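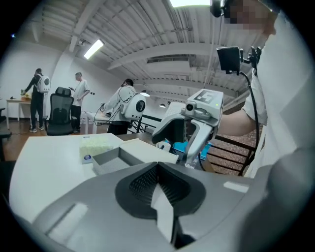

Visit to Zarolo, July
By Seija Koivisto

We came to the building a little before nine in the morning, after the bus had left us at the wrong gate and we had to walk back along the fence. Dennis Holroyd met us at the door and gave us visitor stickers. Our group was from Leinonen, where we plan workrooms for small companies, and I had asked for this visit because we must soon furnish a similar space with not much money.

The first room was the one I liked best. It has white walls, a dark wooden floor and an exposed ceiling, and it was very bright. I had expected an echo, but I could hear Dennis well even when other people were talking. The tables are white and plain. Against the wall there is a side table with a small basket of green leaves on it, and I was happy to see something growing, or looking like it grows, in a place of work. The office chair is black mesh with a high headrest. I did not sit in it, but my colleague has the same kind at home and she does not complain.

On the big table there was a white packet with a blue and white label, and next to it an open box tray in grey and white with raised sides. I asked where such trays are bought. Dennis wrote down the name Skaretti for me, and said that they ordered 20 and now wish they had ordered 60, because every table wants its own.

We stayed in this room longer than the plan said. People were working at the tables and we tried to not stand in their way.

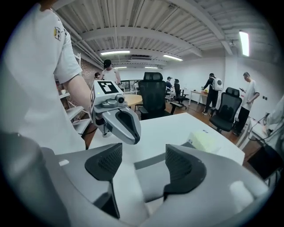

A white tabletop is practical when you work with small things, as you find quickly what you have put down. On the other hand, black cables show very much on it. At our office we have oak from Stemwood, which is beautiful but hides every screw. I think I will suggest white for two of our tables and keep the oak for the meeting room.

After this we had coffee upstairs, with cinnamon buns, and Dennis answered questions about the rent and the heating. The heating is expensive. The store room we saw only from the door, as a delivery was coming in.

We left at 3 in the afternoon. I still have to send Dennis the drawing of our shelves, which I promised him on the stairs.

Contact: Seija Koivisto, Leinonen | © Leinonen. All rights reserved. | Back to top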